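Category: Coursebooks / Laboratory Automation / Part Two

Chapter 3
Gathering Examples

A learning system copies what it is shown. Show it poor work and it learns poor work, quickly. So before any training – the collecting. This chapter is about the collecting.

Most of the cases come from the Tallo set, put together in February by Fuseini Amissah at Shearer. Two arms, one bench, ordinary glassware and tubes. 303 examples kept in the end, out of 331 recorded. The rest thrown out, mostly for hesitations and restarts. We come back to those in the exercises, they are more use than you'd think.

One example = one full attempt at a task, start to finish, with every joint position and every camera view saved against the same clock. Lose the clock and you have lost the example.

The view from the head takes in both arms and the whole working line, brown box on the left, rack and flask in the middle, small glass dish over by the right gripper. Good for planning. Poor for fine work.

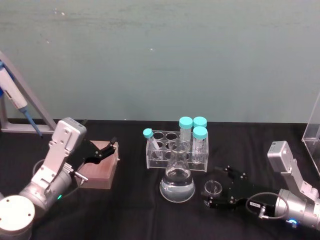
3.1 Why more than one camera

From the head a gripper often hides the very thing it is reaching for. A wrist camera travels with the gripper, so the fingers stay put in the picture and the bench moves round them. Odd to watch at first. The learner doesnt mind.

Note how much of a wrist view can be plain background. Students want to crop this out. Leave it in – the edge of the table is a usefull cue for angle and distance, and cropping must be repeated exactly at run time or the system fails.

Look also for things placed awkwardly. A tube leaning in its hole is a harder case than one standing straight, and a set with none of these will teach very little about real benches. In the Tallo set more than 135 examples have at least one leaning tube. 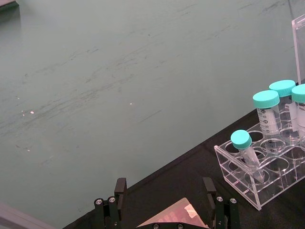
Fig. 3.2 Wrist view. Small tube leaning in the rack, larger tubes behind.

Treken Coursebooks | Contact | Back to top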